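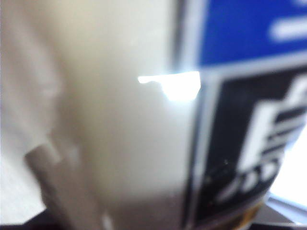
The Billamard open day promised a packing cell that "looks after itself." I went on Saturday expecting to be sold something, and I was.

The cell is one arm, a two-finger gripper and a wrist camera, put together by Wedness. It picks up labeled tubs, turns them and sets them down label out. Fine. What I wanted to know was who cleans the lens, and how often. Every 400 picks, said the operator, with a dry cloth, and the arm has to be parked first. The finger pads get swapped every 3 weeks. They come from Irkska and there were 4 spares in the drawer.

So it doesn't look after itself. Glare on a shiny tub still throws the label check, and the fix is a strip of matte film over the lamp, held on with tape. The fault log by the door was at entry 211. I asked how many of those were glare and got a shrug.

The tidiest thing I saw was the cable run up the arm, redone by Fernandes in June. I'd ask to see the log again before signing anything.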